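School robotics club: two arms, one cable, how do we get the plug in?

Posted by Ottar Sjöberg, October 3, 2023

Hello all! I help run an after-school robotics club and this term we have the use of a two-armed robot, which has made everybody very keen indeed (me included). The pupils have set themselves a challenge called Granska: pick up a network cable, plug it into a little box, then tidy the desk. We have 10 weeks until the open evening.

The tidying is going well. The plugging in is driving us mad - the gripper gets hold of the cable and then the plug points any way it likes. Should we be using one arm or both? And is there a trick to the lining up?

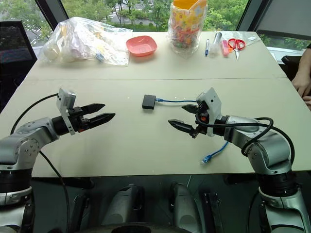
Cable work is fiddly because the bit you hold is never quite the bit you care about. The pupils first tried gripping the blue cable well back from its end, and the plug swung all over the place. Now they go for the clear plug itself, but those pointed black fingers have very little to hold on to and it twists. One group wants the left arm to steady the box while the right does the plugging. The other group says two arms moving at once is twice the trouble. Any thoughts very welcome!

Randi Tangen

What a lovely project! I'm with your first group. A small box like that will slide away the moment you push on it, so let one arm hold it still and don't move that arm again until the plug is in.

For the twisting, stick a thin strip of rubber on the inside of each finger. We cut ours from an old bicycle tube. Grip the plug by its sides, keep the little clip free, and come in slowly and straight. If it stops short, back off a few millimetres, turn the wrist slightly and try again. We wrote that in as a proper step and let it have 3 goes before it gives up.

Also, practise with the box in the same spot every time to begin with. Mark the corners with tape. Moving it about can wait for a later week, and the pupils will enjoy that more once they have seen it work.

Darimeck

tape the box down. job done

Fetavon

Taping is fine for a first go, but check your challenge rules if you have any, as the judges at ours took 2 points off for it.

One thing to add to Randi's answer: look at the wrist cameras before the plug goes in. Ours had a good view of the fingers but the plug hid the socket for the last bit, so we had the robot stop just short and take a look from the other arm. Slower, but much more fun to watch! Do post again after the open evening, I'd love to know which group was right.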